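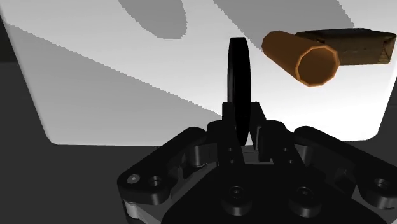

Week 6 – Reading a River from Its Banks

Posted in October by the course instructor
12 comments · 17 shares

We left off last time with the long profile, so you already know that a river is steep near its source and flattens out as it heads for the sea. Now for my favorite part of the whole course: what the water does sideways!

Start with a bend. Water moving through a curve piles up a little against the outside bank, and the surface there sits slightly higher than it does on the inside. Gravity pushes back, and down near the bed, where the flow is slower, water slides across toward the inside of the bend. Put that together with the downstream motion and you get a corkscrew. It's called helical flow, and once you have it in your head you'll see its work on nearly every river you visit.

The outside bank gets scoured. It undercuts, slumps, and forms a steep face called a cut bank. Sand and gravel get carried along and dropped on the inside of a bend, where the water is slow, and they build up into a gently sloping point bar. Cut bank outside, point bar inside. Please learn this pair cold, it comes up in the field quiz.

Our main example is the Preda, which has 15 well-formed meanders between Fiker and the Stornero bridge. Print out the old survey sheet and lay it over the newer one (tracing paper works fine). The second bend below Fiker has moved so far that the old footpath now ends in midair at the top of the bank. I love showing people that spot.

Neck cutoffs

As two neighboring bends grow, the strip of land between them gets narrower. In a big flood the river may break straight through. The new channel is shorter and steeper, so it takes most of the flow, and the ends of the old loop silt up. What remains is an oxbow lake. Cilura Pond is one of these, and its floor is a wonderful record – fine gray mud, then a band of leaves, then mud again, each layer settling out of still water.

A word on sinuosity. Divide the channel length by the straight valley length. For the reach we'll be walking, the channel is 1,664 yards and the valley length is half that, giving a sinuosity of 2. Anything over 1.5 is usually called meandering, so the Preda qualifies easily.

For Sunday's walk

Bring boots, a pencil (pens hate damp paper) and the blank cross-section sheet. Sketch one bend looking downstream, and mark the deepest point, the cut bank and the point bar. Stay well back from the edge on the outside of any bend – undercut banks can look perfectly solid from on top.

Reading: chapter 7, up to the section on braided rivers. We'll get to those next week, and they're a delight.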